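Garnine Dumplings: Frequently Asked Questions

Answers by Seon-mi Ko, owner and cook. Updated Fri 27 August.

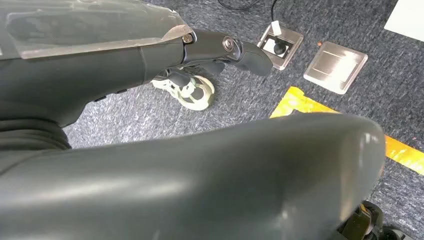 I put this page up after answering the same emails all summer. Some of the answers are shorter than people would like.

Are you really the best dumplings in the county?

I have no idea. A website gave us that title and then offered to sell me the plaque. I didn't buy it. Come in, order the pork and chive, and make up your own mind.

Is everything made in-house?

The dumplings, the broth and the pickles are. The noodles come from Prukach, who have a proper machine and make a better noodle than I do. The soy sauce comes in a bottle. When a small restaurant says it makes everything from scratch, I'd ask about the soy sauce.

Do you have a secret family recipe?

No. My grandmother cooked from the back of a flour bag and changed things when she ran short. The filling on the menu now is one I worked out at the Nerko night market, and I've changed it 7 times, mostly the ginger.

What does "artisan" mean on your old menu?

Nothing. The printer suggested it. We took it off.

How many dumplings do you make in a week?

Around 2,000, more when there's a home game. If we run out, we close the kitchen. We don't keep a frozen backup in the walk-in, though you can buy frozen ones to take home (see below).

Is the bone broth good for my joints?

I've read the same articles you have and I'm not convinced. It's soup. It tastes good and it has a lot of salt in it. Ask a doctor about your joints.

Is anything gluten-free?

The rice bowls are made without wheat, but flour gets everywhere in our kitchen, including places I only find when I move the fridge. If you have celiac disease, please don't eat here. I know other places will tell you they're "careful." I wouldn't trust that in a room our size.

Do you have vegan options?

Mushroom and tofu dumplings, steamed or fried. The fryer is shared with the pork, so ask for steamed if that matters to you. The kimchi has fish sauce in it. We tried a version without and I didn't like it enough to sell it.

How hot is the Number 9?

Customers say it's not that hot and customers have sent it back. The chili oil varies with the peppers. Ask for it on the side the first time.

Can I reserve a table?

Only for parties of six or more, and only by phone. We tried one of the booking apps. It charged us for guests who walked in off the street, and it told people we were open on days when we weren't.

Do you deliver?

No. A fried dumpling that has been shut in a box for half an hour is a wet dumpling, whatever the box company claims about its vents. Pickup is fine if you live close. If you find us on a delivery app, we didn't put ourselves there, so please don't order through it.

Can I buy them frozen?

Yes, in bags, at the counter. Cook them straight from the freezer. Don't thaw them, they stick together and tear.

Do you cater?

Up to 80 guests, pickup only, with two weeks' notice. We ask for a deposit.

Is it true you're opening a second place in Acuña?

We looked at a space there. The rent was silly. The landlord says he'll have a new number for me in October, and I'll believe it when I see it on paper.

Why don't you answer reviews?

I used to. It took up my mornings and I don't think it changed a single mind. If something was wrong with your food, tell whoever is at the counter while you're still here and we'll make it again.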